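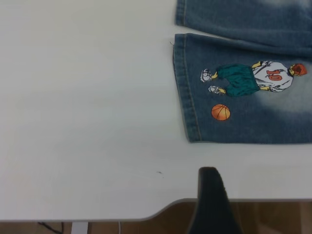
Robots in the Folding Room
Project report by Maksym Melnychuk, 4/23/21

I picked Savora for my workplace project because my aunt used to fold there, and I wanted to see what her old job looks like now. Savora sorts and folds secondhand clothes for resale, up to 1,000 pieces a shift. Two of the folding tables have had robot arms since July, and the rest are still done by hand.

My guide was Henrike Weidemann, the shift lead. I came in expecting people to be mad about the arms, and some were! Mostly, though, they wanted to talk about jeans. Denim is stiff, the legs slide over each other, and if the hems don't line up at the start then the whole fold comes out crooked. T-shirts are easier, apparently (I tried one and would disagree).

Siamak Yazdani folded for years and now looks after both robot tables. He sets out the clothes, checks the folds and redoes the bad ones. His wrists feel better, he told me, but he misses chatting – you can't look away for long, and the next person is clear across the room. He also got no raise for learning the new work, which I think is pretty unfair.

Anneliese Sauerland still folds by hand and likes it that way. She checks for stains and loose threads as she goes, and she worries that part will get skipped. Henrike says a separate check is coming, but she couldn't give me a date.

I handed out a short survey too and got 138 answers from the whole site. I'm still typing those up – the handwriting is rough – so they'll go in part two, along with my interview with Mitiku Alemneh from the union.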